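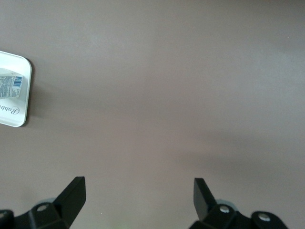

How to Set Up a Landing Tray for Your Table

I love a clear table. I also live with people who put things down on it the second they walk in, so for years I'd wipe it clean in the morning and find it buried by supper. What finally fixed it for us was a tray. One plain white tray, pushed over to one side, and every little packet, label and seed envelope goes in there and no place else!

It takes one afternoon to set up and hardly any time to keep going. Let me walk you through how I do it.

What you'll need

A shallow tray with a raised rim (rounded corners are so much easier to wipe out)
A soft cloth
A drop of dish soap in warm water
A dry towel
A small box or bag for things that belong in other rooms

Step 1: Clear everything off

Yes, everything. Put it on a chair, on the floor, wherever you can. You want to see the whole top at once. I get a little thrill out of this part every single time.

Step 2: Wash and dry the surface

Wring the cloth out well and go over the table in long strokes, end to end. Then dry it right away with the towel. Matte tops like to show streaks, especially the darker and grayer colors, so crouch down and look across the surface toward a window. If you see a smear, go over that spot again with a barely damp corner of the cloth. Skip the spray polish, which leaves a film on a matte finish and grabs dust.

Step 3: Pick the side

Put the tray at one side of the table, close to where you naturally drop things. Ours is on the left because that's the side nearest the door. I had it in the middle to begin with and we kept moving it for meals, and once it was moved it never went back. My neighbor Uthai Ongart keeps his on the right and swears by it, so go with your own habits here.

Step 4: Decide what's allowed in

Small and flat is the rule at our house. Packets waiting to go to the pantry, a label I want to keep so I can buy the same thing again, a coupon. No keys, no mugs, no tools. If the pile rises over the rim, it's time to empty it.

For food labels, I lay them print side up with the barcode showing, and then I can copy down the ingredients or scan them into my shopping list without digging. If a corner has started to peel or curl, press it flat under a heavy book overnight. Works like a charm!

Step 5: Empty it on a schedule

I do ours at 5 every evening while the rice cooks. Keep it, file it or toss it. Then wipe the inside of the tray, paying attention to the corners, where crumbs love to hide. If your tray has lettering printed on the bottom, use the soft side of the sponge and go gently so the print doesn't wear off.

A couple of extras

Stick 2 felt pads under each end if your tray slides around or you worry about scratches.

Try it for 2 weeks before you decide whether it's working. The first few days you'll be moving things into the tray yourself, over and over. Keep at it! By the second week my whole family was doing it without a word from me, and I can roll out dough on that table any time I feel like it.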